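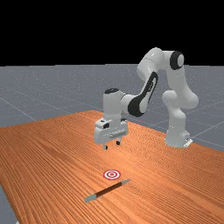 Issue 8

Hello again, and welcome to the Fandora gallery page! If you're new, Fandora is the little planner I've been writing in the evenings, and this page is where I put up whatever it's chewing on at the moment. One big picture this time and then a string of notes to go with it, because I've had my head down in one single task and I'm rather fond of it.

**Pen to target.** The job is to get the pen onto the bullseye. That's all of it. I've got seven joints to play with, two fingers and an awful lot of wooden tabletop, and you'd think a pen would be the easy bit (I did, back in September, when I wrote "pen - one evening?" on my list).

**Why a pen, then?** I wanted something long and thin that cares which way round it is. A cube looks the same from four sides and lets a sloppy planner off the hook. With a pen there's a capped end and a pointed end, and if the hand comes down at the wrong angle to the barrel you get a horrible grasp, or none. So the planner has to pick its wrist angle before it picks anything else, and that one change meant pulling apart half of my grasp code.

**The hover.** I'm very keen on a pose like this one, fingers open and clear of the wood. Fandora treats it as a proper waypoint now. The arm gets there first, the pen's position gets read once more, and only then does the last straight-down stretch get planned. Before I added it, the whole path was worked out in one go and any small error at the start came along for the ride.

**About that elbow!** Seven joints means there's a spare one, so the same hand position can be reached with the elbow all over the place. I like a tall arch. The solver, left alone, does not - it'll happily tuck the elbow down by the table and then find it has nowhere to go. I've put a small cost on low elbows and the paths look far calmer for it. Still needs tuning near the far corners.

**Numbers, for those who write in and ask.** The last overnight batch was 1,769 planned paths, each with the pen dropped somewhere new on the table. 766 of them needed a second go from the planner before it found something it liked. That's too many! Most of the repeats come from pens lying nearly in line with the forearm, where the wrist runs short of turn, and I've a branch called Fiston that tries flipping the grasp by half a turn before giving up. Early days, but the log is getting shorter.

**Tooling bits.** Ventura, my replay viewer, can now scrub backwards (hooray) and draws the planned path as a thin line if you press P. The black sky and grey grid are staying, by the way. I had one request for a nicer room and I did try it, but it slowed the replays down and I kept looking at the walls.

**Still broken.** Irkico, the bit that guesses which end of the pen is which, mixes them up when both grey ends catch the light the same way. I've got 2 ideas for that and neither is pretty. If you've dealt with something similar, do drop me a line - the address is at the foot of the main page, and I read everything, usually after tea.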